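Open day at the Hokdale orchestra

Posted September 2, 2019 | 10 comments | 3 shares

I've wanted to get inside the Hokdale rehearsal hall for years, and on Saturday they finally opened the doors! The orchestra was working through the slow movement of a new piece by Barnabás Nyitrai, and we were allowed to sit right behind the violas – close enough to read their pencil marks. Nighat Malik conducts with tiny movements and stops often, always politely. The horns had the same four bars over and over and by the end they were glorious.

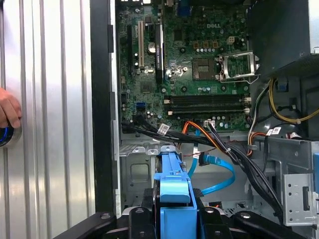
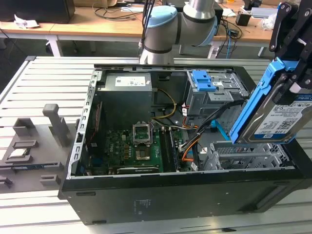
Photos: Memon

After the break we saw the music library upstairs, with almost 4000 sets of parts in grey boxes, some still carrying stamps from the old Prokamitz opera house. I could have stayed there all afternoon (I did miss the brass talk). Then back down for a full run of the Nyitrai, and the ending, with just 2 clarinets and a muted trumpet, gave me goosebumps. The premiere is in December and I've already put my name down for a seat in the balcony.

Share (3)

Recent posts
Privura Quartet at the town hall
Choir season: what's on in December
A morning with the Prokamitz bell ringers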